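Two Arms and a Dish Rack: Our Visit to the Trarnon Open Day
Student project report, Introduction to Automation
Clodagh Carroll and Ikhsan Menon
Submitted Nov 6, 2020

Why we went

Our term project asks the question "What makes a household job hard for a machine?" We had already done the reading part back in April, and to be truthful the reading left us with more questions than we started with. Papers give you a success rate and a tidy diagram. They don't give you much of a feel for how slow or fast the thing is, what the person running it is watching for, or which bits of the job they argue about over lunch. So when our supervisor, Bláthnaid Noonan, forwarded the notice for the open day at Trarnon, we signed up the same afternoon and spent the bus ride there writing questions on the back of a lab handout.

Trarnon has its workshop in an old printing building behind the rail yard. They do handling and sorting work for small manufacturers, and they also run a research bench where they try out tasks that nobody is paying for yet. The research bench was the part we wanted to see. The open day was organized by Kevin Hennessy, who met everyone at the door, handed out visitor badges and safety glasses, and then talked without a break for most of the morning (in a good way!).

The first stop: sorting

We started on the ground floor with the Daly line, a conveyor that sorts moulded plastic caps by colour. It is quick and very loud. Every cap arrives the same way up, under the same light, and a puff of air knocks the wrong ones into a bin. Kevin told us the cell had sorted 661 trays since its last service stop, and he was plainly proud of that.

We both enjoyed it, but what stayed with us was something Ikhsan asked near the end: what happens if a cap comes through upside down? The answer was that a whole separate machine upstream exists to make sure that never happens. A lot of the cleverness in a factory is spent on keeping surprises away from the robot. We wrote that down and underlined it, and it became the main thread of this report.

The second stop: the dish bench

Upstairs was the Zendlow bench, named after the control software the group wrote for it. Ultan Lynch looks after it. He is a former dairy equipment technician who retrained, and he has a very practical way of explaining things. The bench has two arms and one job, which is handling plates at a dish rack. That sounds like nothing after a conveyor that fires caps past you faster than you can follow. We ended up staying there for most of our visit and nearly missed the sandwiches.

Ultan began by asking us to describe, in words, how we put a plate into a rack. Clodagh said, "You pick it up and put it in." He asked where you hold it. By the edge. Which edge? How do you get your fingers under it if it is lying flat? When do you turn it upright, before you get to the rack or once you're over it? How do you know that it's in the slot and not sitting on top of a wire? We got stuck at fingers. Neither of us had any idea how we do it, and we have both done it every day for years. 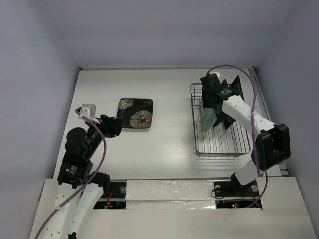

The lifting problem was the one he spent longest on. A plate lying flat on a smooth table gives a two-sided grip very little to work with. You and I tend to cheat by tipping it with a fingertip, or sliding it to the edge of the counter so that part of it hangs over. A gripper can be taught either trick, but each one brings its own trouble. Press down on the rim and the plate may skate away from you. Slide it and you have to know where the table ends. Ultan said that a rounded square plate is a different problem again from a circular one, as a grip at the corner and a grip in the middle of a side make the plate hang differently.

Then there is the question of what the camera makes of it all. Clodagh asked whether a pattern on the plate helps or hurts. Both, apparently. A strong pattern makes the plate easy to pick out against a pale table, and it can help the software work out which way round the plate is. It can also pull attention to the decoration when what the gripper needs is the rim. Plain dishes have the opposite difficulty, and anything seen edge-on in a rack shrinks to a thin line. A glossy surface adds reflections on top of that. We had put "lighting" as a single word in our project plan, and we have now given it a section of its own.

Why two arms?

This was Ikhsan's favourite question of the day. If one arm can hold a plate, why pay for a second? Ultan gave us a good answer. With a single arm, everything has to happen in order, and anything that needs steadying has to be clamped down. With a second arm, one side can be at the table while the other is at the rack, and a dish can be passed across if the first arm can't reach a slot at a comfortable angle.

The price is that the arms have to stay out of each other's way, and that includes the elbows. We had only been thinking about the grippers. When you stand beside a pair of arms you notice how much of the machine is behind the hand, and all of it sweeps through space whenever the hand moves. The cables count too. They need enough slack for the joints to turn and not so much that a loop can catch on something. Ultan told us he had retied his more often than he had rewritten his code. Coming from electrical labs where we leave wires wherever they land, we felt a bit guilty.

Having a go

Visitors could try guiding an arm by hand using the Revent controller, a pair of handles that the robot copies. Each of us was allowed 5 tries at moving a light practice plate from one marked spot to another. Clodagh managed it on her second attempt and then, flushed with success, not again. Ikhsan never quite got the hang of the wrist rotation but did learn to stop before pushing too hard, which Ultan told him was the more useful lesson.

The strange part is how much you miss your sense of touch. Watching the plate, you keep thinking you have hold of it. You don't feel the moment it makes contact, so you have to look for it, and from the handles your view is often blocked by the very gripper you're steering. We came away with a lot more respect for the people who do this for hours to record good demonstrations for the software to learn from.

What we learned for our project

Before the visit we had ranked household jobs by how complicated they seemed to us. Folding a fitted sheet was at the top and putting away dishes was close to the bottom. We have thrown that ranking out. Our new version scores each job on how much the objects vary, how easy they are to grasp from where they start, how exact the final position needs to be, and what a mistake costs. Dishes climbed a long way up the list. They come in all shapes, they lie flat, the slots are narrow, and they break.

We are also changing our own demonstration. The plan had been to program the department's small training arm to stack blocks. We now want it to place a thin flat object upright in a slot, first with the slot fixed in one place and then with the slot moved slightly between runs. Bláthnaid has warned us that this is harder than it sounds and has asked for a backup plan, so the blocks are staying in the cupboard for now.

Questions we still have

We would like to know how the group decides that a plate has been placed well enough. Ultan said they score it by eye at the moment and that two people don't always agree. We would also like to find out how much of what is learned on one rack carries over to a rack with different spacing. Kevin has offered to let us come back next term with our own results, and we've already said yes.

Thanks

Thank you to Kevin Hennessy for the tour, to Ultan Lynch for putting up with two full pages of questions, and to Bláthnaid Noonan for sending us the notice and reading a very messy first draft. Our score sheets and the revised project plan are attached at the back of the printed copy.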